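Gratside > Rooms > Paint and Walls

How to Paint a Band Around a Pillar

Reading time: 7 minutes
Print this page | E-mail to a friend

Every converted building comes with a pillar, and every pillar comes with a visitor who asks whether you could take it out. You could, once. What you can do instead is paint a stripe on it, so that it looks like somebody meant it.

You need masking tape, a small roller, a pencil, a level and a pot of gray. I used Vesach wall paint in a shade called Skarnitz, which is the gray of a filing cabinet – and costs more than one.

Wash the pillar first and let it dry. Measure up from the floor on each face and make a light pencil mark. My lower edge is at 58 inches and the band is 12 inches deep. Join the marks with the level. Don't trust the floor, the ceiling or your eye, in that order.

Run the tape around in one go, pressing it down hard at the corners. Brush a little of the old white along the inside edge of the tape and let that dry too. It seals the gap, and it is the step everyone skips and then writes to me about. 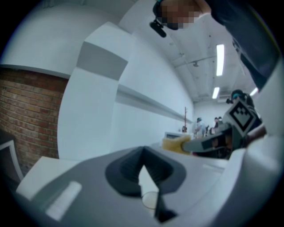 White pillar, gray band, brick left alone.

Two thin coats will beat one thick one. Roll sideways, keep going until you are back where you started, and resist a third coat unless the white is grinning through. Pull the tape while the last coat is still a bit soft, slowly, folding it back on itself.

A wide band is kinder than a narrow one. A narrow stripe shows every wobble, and it makes a pillar look like a sock. Keep it well up, too, if chairs get pushed around in the room.

As for the brick, leave it. I painted a brick wall in my old place on Salcedo one August and spent the following August taking the paint off with a scraper and a bad attitude. Plain white trim along the top edge is plenty.

Leftover gray keeps for years with the lid hammered down. Write the name of the room on the can.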